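Week 6: Control at contact

Up to now the arms have run in pure position control at 1000 Hz. That works until both grippers hold one object. A few millimetres of disagreement between the arms then goes straight into the object, and a zip-top bag gives very little back in the way of a force signal.

The Mullside stack handles this in two layers. The policy outputs target poses at 17 Hz. The Ranance controller interpolates between them and limits grip force at each finger.

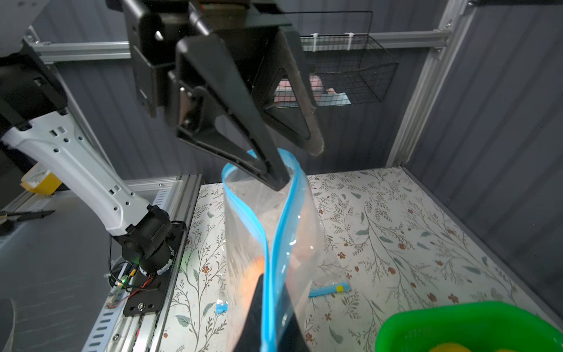
Skulatov asked whether the policy should output stiffness as well. It can, but leave it fixed for this exercise.

Perception is the weak part. Depth readings through clear plastic are unreliable, so mask the bag and use the coloured seal as your line feature.

Exercise: replay log 163 with the force limit off, then on. Plot both and bring the plots to the lab.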